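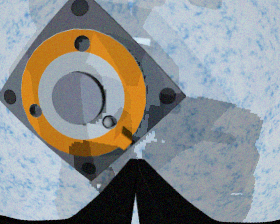 How often are you meant to check that the tool centre point on a small arm is still right, and is there a standard that gives a figure?

Check it after any knock, after any change of fingers, and otherwise on an interval you set yourself and write down. I've never found a standard that hands you a number of days. The safety standards are about keeping people in one piece, and whether your peg goes in its hole is your own lookout.

Posted by Thampi, 7/20/24

A bit more detail from me, as I've been asked in the comments. We've got a little assembly cell at Pikidberg, fitting round parts onto square base plates, and I've inherited it from someone who left behind a very nice folder with almost nothing in it. The last recorded check is in June and just has "OK" next to it. OK compared to what? I'm trying to write a proper one-page procedure so that whoever comes after me isn't in the same boat. We also run everything in simulation before it goes near the real arm, and I don't know whether the simulated version ought to have its own checks or whether that's daft. Any wording people use on their own sheets would be a massive help.

Irnunska

Right, I can help with this, I wrote ours (three times, don't ask).

First thing, get rid of "OK" as an allowed entry. Ours says the person has to write the offset they measured in x and y, in millimetres, and then initial it. If you only write pass or fail you can't see a drift coming. We went back through 172 old entries once and there were only 14 with an actual measurement in them, and those 14 were more use than all the rest put together.

Second, put a fixed reference point in the cell. A pointed pin bolted to the bench is fine. Bring the tool to it from four different wrist angles at slow speed and see if the tip stays put. If it wanders when you turn the wrist, your tool definition is out. If it stays put but it's in the wrong place, that's more likely your base frame, so go and look at that before you start re-teaching things. I wasted most of an afternoon re-teaching 7 points that had been perfectly good all along!

Our wording, nick whatever you like:

Check before first run after any collision stop, finger change, or move of the bench.
Check at the interval in the cell file even if nothing has happened.
Reduced speed only, one person on the pendant, everybody else outside the guarding.
Write the measured offset. Do not write OK.
If over the limit, stop, tag the cell, tell the cell owner. Do not edit the points to make it work.

That last line matters more than all the others if you ask me. People love nudging a point. You nudge one, the part goes in, lovely, and then three weeks later somebody fixes the tool and every nudged point is wrong the other way.

As for the limit, work it out from the part. Look at the clearance between the peg and the hole, take your share of it for the robot, and leave some over for the part being a bit off as well. I wouldn't copy anybody else's figure, mine included.

Ultolora

just do it monthly, thats what we do and never had a problem. if the robot is any good it wont move

Irnunska

@Ultolora the robot might not, but the fingers do! Ours work loose on their screws. Monthly may well be fine for your cell but I'd want some readings on paper before I said so.

Pikidberg_nights

I'll pick up the simulation bit as that's most of my job these days. It isn't daft at all. The trouble is that a simulated cell is only as honest as the last person who updated it, and it never complains. We had a model where the gripper fingers were the old length, and every single run was beautiful on screen.

What we do now is treat the model like a drawing. It has a version number, and the number goes on the same sheet as the physical check. If the fingers get changed on the real one, the sheet isn't finished until the model's been changed as well. We also put a note in the file listing what the simulation is allowed to be used as evidence for. Reach, yes. Rough order of moves, yes. Whether something clears the edge of the fixture, yes if the fixture's been measured. Whether a tight fit will go together with real friction and real burrs, no, you go and try it slowly on the bench.

I'd add one more line for your page, which is to vary the start position of the part when you test. We ran 229 placements with the plate turned to all sorts of angles, corner towards the gripper and so on, and the failures were bunched up at a couple of angles where the wrist was nearly at its limit. If we'd only ever tested with the plate sat square we'd have signed it off. Keep the failed ones in the file too. Ours used to get deleted for being untidy, and then of course somebody wanted them.

On the risk assessment, don't let anyone tell you a good simulation replaces it. It can go in as supporting stuff, but someone still has to stand next to the actual cell and look at where hands can get to.

Thampi

Thanks all, this is brilliant. I've pinched the "Do not write OK" line word for word. Pin gets bolted down as soon as I can find a drill that works.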